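Ticket 647 - Open day demo stand, hand-held gripper dropping out
Status: closed, one follow-up
Raised by: Mackenzie Gagnon
Assigned: Kastriot Shehu
Site: Resholm, ground floor demo room
Priority: high (visitors in the building)

09:40 Mackenzie
Gripper on the demo table keeps losing its finger tracking. Width reading on the wall screen sits at a number, jumps to zero, comes back. Happens every few goes. First school group is due at 10:30 and this is the bit they get to try themselves. Can someone come down please.

09:52 Kastriot
On my way. Don't reboot the laptop yet, want the log. Is it both fingers or one?

09:55 Mackenzie
No idea, the screen only shows one number.

10:08 Kastriot
Here now. It's the left marker. Log has 294 dropped readings since the stand was switched on and every one is the left tag. Right tag is solid. Cleaned the lens with a dry cloth, no change. Cleaned both tags, bit better maybe, not fixed.

Checked cable at both ends, reseated, fine. Swapped USB port, same. So not the cable.

10:19 Kastriot
Looks like exposure. The camera is on auto and with all that black cloth behind the table it brightens everything up, then the left tag goes pale and the tracker gives up. Worse when you tilt the gripper up towards the backdrop. Pointed down at the table it holds for ages. Fixed the exposure by hand in the Distura settings, two steps down from where auto was putting it. Testing with the soft mug thing off the props shelf.

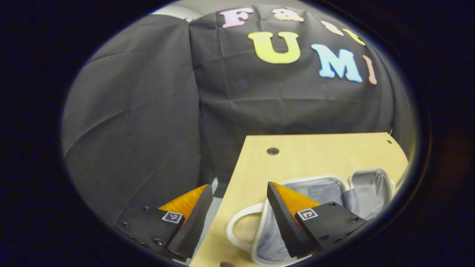 Camera view during test, manual exposure, fingers open at the rim.

10:26 Kastriot
Ten open/close runs over the mug, tilted up on purpose for half of them. No drops. Letters on the cloth still readable on the big screen too, Ljubica was worried about that. Left tag fine now. Leaving it on manual for the day. DO NOT switch back to auto if someone says the picture looks dark, it's meant to.

10:28 Mackenzie
Brilliant, thank you. Group are in the lobby. Letting them in.

11:15 Ljubica Pavlović
First group done. One thing, not tracking: children squeeze it as hard as they can and then the mug pings out sideways. Can we have a note on the table about squeezing gently? Also a teacher asked if they could pick up her keys, I said no, was that right?

11:22 Kastriot
Note yes. Keys no, they'll chew up the pads. Soft stuff only please.

13:05 Edem Eshun
Covering for Mackenzie over lunch. Reading went to zero again, twice, quick ones. Sun has come round onto the table. Have pulled the blind on the window side and it stopped. Didn't touch the settings.

13:11 Kastriot
Good call. Keep the blind down till close. I'd guess glare on the tag but havent got time to check, I'm stuck on the Graltlow stand with the conveyor.

15:48 Mackenzie
Over 3 hours since the blind went down, all good apart from a boy who pulled the cable out, my fault, it was trailing. Taped down now. Visitors liked it, the queue was out of the door at one point. Selma wants the same set up for the January open day.

16:20 Selma Đorđević
Yes please, same table and same props. Can the exposure thing be saved so we don't go through this agian? I'd like it written on the stand checklist, I won't remember and the people on the door won't know.

16:34 Kastriot
Saved as preset "openday" on the demo laptop. Checklist now says: load preset, blind down, tape cable, wipe both tags, ten test runs before doors. Follow-up ticket for matt tags to try against the glare, assigned to Edem.

Closing this one.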